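# Drunitz Pantry Label Set

Ingredient lists typed out from the backs of food packages, with one row per package. Put together by Gwenllian Pritchard and Samira Awwad.

Last updated: Mar 26, 2019

## What is in it

The set has 700 labels. Each was typed by hand from a package bought in a shop in or near Drunitz. Most of the packages are dry goods: crackers, soup mix, breakfast cereal, rice, baking powder, tinned beans. There is a small amount of jam and pickles. Fresh food is left out, and so is anything sold loose.

Files:

- `labels.csv` - the main table
- `terms.csv` - ingredient names and the spelling we settled on
- `allergens.csv` - the "contains" and "may contain" lines, split up
- `notes.txt` - odd cases, in no special order

Columns in `labels.csv`:

- `label_id` - a number, never reused
- `product_type` - our own wording, such as "soup mix" or "cracker"
- `net_weight_g` - grams; blank for liquids
- `net_volume_ml` - milliliters; blank for solids
- `ingredients_raw` - the list as printed
- `ingredients_clean` - the list after spelling and order of brackets were fixed
- `lang` - language of the list we typed
- `typed_by` - GP or SA

Maker names were removed from the main table. Two house brands, Cavo and Lahtinen, are still named in `notes.txt` because their labels changed while we were working and both versions are kept.

## How the labels were typed

We typed everything in the order it was printed, including mistakes. If a package said "wheet flour", then `ingredients_raw` says "wheet flour" and `ingredients_clean` says "wheat flour". Capital letters were kept in the raw column and dropped in the clean one.

Nested brackets gave the most trouble. A cracker may list a seasoning, the seasoning may list a cheese powder, and the cheese powder may list its own salt. In the clean column every level uses round brackets. We did not merge the salts - if salt is listed three times, it appears three times.

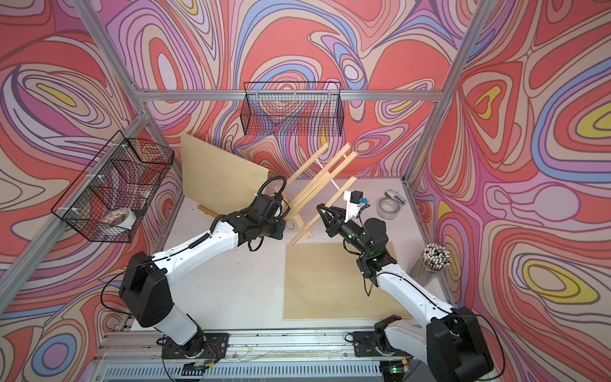
Percentages stay attached to the ingredient they follow. Where a label gave a percentage for a group ("vegetables 22%"), it stays with the group name and was not shared out among the members. Anyone who needs a per-vegetable figure will have to estimate it, and we would rather that happened outside this file.

When a package had lists in several languages, we typed the English one if there was one. Otherwise Samira translated it, and the original went into `ingredients_raw` as printed. In 7 cases the lists on one package did not agree with each other. These are described in `notes.txt` under "mismatch".

Gwenllian checked Samira's rows and the other way round. A row that could not be settled between us was dropped.

## Known problems

- Cereals are over-represented. We started with them and kept buying them.
- "Natural flavoring" and "natural flavors" are treated as the same term. "Flavoring" alone is not.
- Additive numbers and names are not matched up. A row may say "citric acid" and the next "E330".
- Some vinegar is listed under `net_weight_g` because the bottle gave grams.
- Organic marks were recorded in the first batch only, so that column was taken out.

The set says what was printed on a package. It should not be used to decide whether a food is safe for someone with an allergy. Recipes change, and most of these packages are long gone from the shelf.

## Plans

We would like to reach 1,000 labels and then stop. Grultarska has a better choice of tinned fish than anywhere close to us, and we plan a trip there in August. After that the clean column will be gone through once more.

## Use

Free for any use. Please mention the name of the set and the date of the version. Corrections are welcome if they give the `label_id`.

---

Comments

**millstone**
Row 212 has "barely malt" in the clean column as well as the raw one. I assume that should be barley.

**Gwenllian Pritchard**
Yes, my typing. Fixed in the working copy, will be in the next version.

**tk_oats**
Is there any chance of a column for country of origin? I can get it from the raw text for some rows but not many.

**Samira Awwad**
We did not write it down for the early ones and the packages were thrown out, so probably not.

**pia r**
Used the terms file for a class on spelling variants. The soup mixes were the best part. Thanks.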